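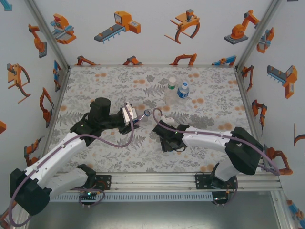 Plastic bottles on a fern-print table cover.

Search this site Enter keywords Go

Valentina Medina has run the refill counter at Retamal for three years, and most of her day goes to bottles. People bring in whatever they have at home.

"Clear ones are easiest," she said. "I can see what's left in the bottom. With a big label I have to tip it and look."

She keeps the caps on until a bottle reaches the sink. Loose caps get mixed up, and a blue one from one brand will not always close on another.

Labels are a matter of taste. Medina leaves them alone unless the new contents are different — then she soaks them off in a tub that holds 50 at a time.

"Dish soap in a water bottle with the water label still on it, I won't do that," she said. "I'll give you another bottle first."

Last April the counter refilled 1,280 bottles. Short ones are her favorite to stack. Tall ones go at the back of the shelf, upright, with the cap tight.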